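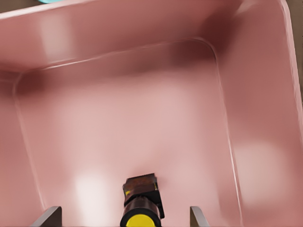

Lusar opens its household price tracker to everyone in Drustuldale

DRUSTULDALE, 19 September 2026. Hi, I'm Efua Asante, and I run the small research desk at Lusar. We usually put out something stiff with a lot of decimals in it, but I asked if I could write this one myself, and they let me (thank you, Krum!).

The news is that our price tracker, Verura, is now free for anyone in Drustuldale to use. Until this summer it was only open to the shops and landlords who pay for our reports. You can look up what local people are paying for groceries, rent, bus fares, haircuts, heating and plenty more, and see how each one has moved since we started keeping the index.

We set that index at 100 when we began, so it's easy to read. In July it stood at 103. That's a pretty gentle rise for the whole basket, and I know it won't match what a lot of you feel at the register. It doesn't match what I feel either! Rent and eating out have been pulling the number up, while gas and clothing have been pulling it down, and if you don't drive and you do rent, your own number is going to look worse than ours. So we built a page where you can put in your own spending and get your own figure back. Mine was higher than the town's, mostly on account of my lunches.

The prices come from two places. Part of the list is collected by our own people, who go into the same stores each month and write down the same items. The rest is sent in by households who keep their receipts for us. We have about 85 of those households right now and I'd love to have more, especially from the streets north of the river, where we're thin. If you sign up, you send us your receipts once a month and we take your name off them before anybody on my desk sees them.

Wumpini Boateng looks after the store visits, and he asked me to put in a word on package sizes. "If the cereal box gets smaller and the price stays put, we count that as a price increase," he told me. "People write in about it more than anything else, so yes, we're watching the cereal."

The free version covers 70 kinds of goods and services. Kuzmenko, the software shop over on Mill Road, did the new site for us, and it works fine on a phone. You don't need an account to look things up, only to save your own basket.

A couple of things it won't do. It won't tell you which store is cheapest, as we don't publish prices by store and never have. It also isn't a forecast. I get asked at least once a week where rents are going, and I really don't know! I can tell you where they were last month.

New figures go up in the middle of each month, in the morning. Dede Arthur will be at the public library after the next release to help people set up a basket, so bring a few receipts if you have them.

Reporters who want the full tables can write to Ebenezer Atinga at the Lusar front office, and he'll send them over the same day. Questions about how we do the math should come to me. I like those.

Efua Asante
Research desk, Lusar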